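Tokano Sikholm cabinet, tall one, off-white
Reviewed 07/01/2026
4 out of 5

Ok quick one, been meaning to write this up since April. Bought the Sikholm for the workroom, $373 with delivery, replacing a Manska unit that had sagged in the middle and was driving me nuts.

Assembly. Long. Two flat boxes, heavy, get help for the bigger one. 131 minutes by my phone timer and that's with a drill for the back panel. Instructions fine up to step nine, then a drawing so small I put the cam locks in backward and had to pull them all out agian. Spare screws in the bag, nice.

Finish is what sold me. Smooth, pale, not shiny. Doesn't show fingerprints much. Wipes down with a damp cloth, no streaks. Coffee came off fine, marker did not — tried the usual kitchen spray, still a faint gray line by the handle. My fault I guess.

Shelves hold up. Got nearly 100 pounds of paper and tools in there over four shelves, no bowing so far. The Manska started to dip after a few weeks with less in it.

Gripes: doors needed adjusting twice. Handles feel cheap, swapped mine for a pair from Khaemba, same hole spacing, no new drilling. Feet don't level much, so if your floor slopes get shims.
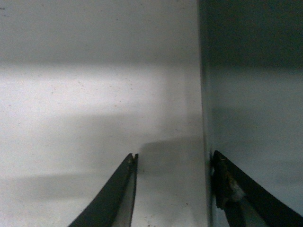 Also the seams. Fine on mine, but run a finger along before you tighten everything, the panels can shift a hair as the last screws go in. Dust likes to settle in there too. Soft brush gets it out, vacum nozzle is too wide.

Would I buy again, yes. At $100 less it'd be five stars. Skip the matching drawer insert, it rattles — and get the taller feet if they're in stock.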